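Tzanetos hand-held gripper comparison

The Tzanetos comparison is a series of tests of hand-held grippers for handling clothes and other soft goods. It was carried out by a small group in Brandumton under Styliani Chrysikopoulos, and its report was published on Feb 4, 2022. The tests compared two tools, the Zasano and the Galura, which are both held and moved by a person while a camera on the tool records what the fingers do. The recordings are later used to teach a robot arm the same movements.

Background

Earlier work of the group used only hard objects such as cups and boxes. These gave good results with almost any finger, and the group found it difficult to say which tool was better. Cloth was chosen in November as the next material. It changes its shape when it is held, it hides its own edges, and a finger can easily close on one layer when the person wanted to take four.

Chrysikopoulos decided that the tests should be done in ordinary rooms and not on a laboratory table. Beds were used most often. A soft bed gives way under the tool, so the fingers can be pushed a little below the garment before they close – this is not possible on a hard surface.

Tools

Each of the two tools has a pair of moving fingers with soft pads, a linkage on each side and a wide-angle camera which looks forward over the fingers. The Zasano has the longer fingers. The Galura is shorter and closes with more force, but its opening is narrower, and thick bundles must be approached from a corner.

Method

A garment was folded or rolled and put on the bed. The person holding the tool had to take it, lift it, turn it and place it again. A trial was counted as good when the garment was placed without falling and without the help of the free hand. There were 265 trials in total, and each person did no more than 20 before a rest.

Denim was the most used fabric. It is stiff enough to keep a fold for a short time, and its seams and waistband are much thicker than the cloth next to them.
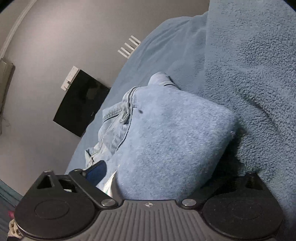
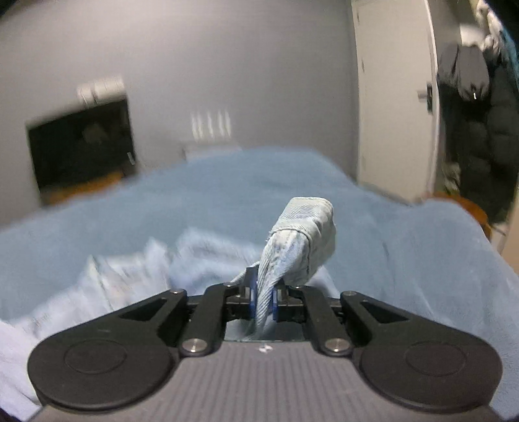

Light blue denim on a bed with blue bedding, and light blue denim-like cloth held in the fingers in front of a bed, seen from the camera of a hand-held gripper.

Results

Of all trials, 186 were counted as good. The difference between the two tools was small for flat folds and larger for rolled bundles, where the longer fingers had the advantage. Most of the failures happened at the moment of lifting, when the outer layer stayed between the pads and the inner layers slid out. Grips on a seam were safer than grips on plain cloth.

The report also notes a problem with the view. When a thick bundle is held high, it can cover a large part of what the camera sees, and the place where it should be put down is then difficult to find in the recording.

Criticism and later work

Despina Vlachopoulos, who reviewed the report, wrote that the people in the tests knew the Zasano better from the earlier work and that this could explain a part of its advantage. She also asked for trials with thin and slippery fabrics. The group accepted the first point and changed the order of the tools in its next series. Trials with lining fabric were started later with the Galura only.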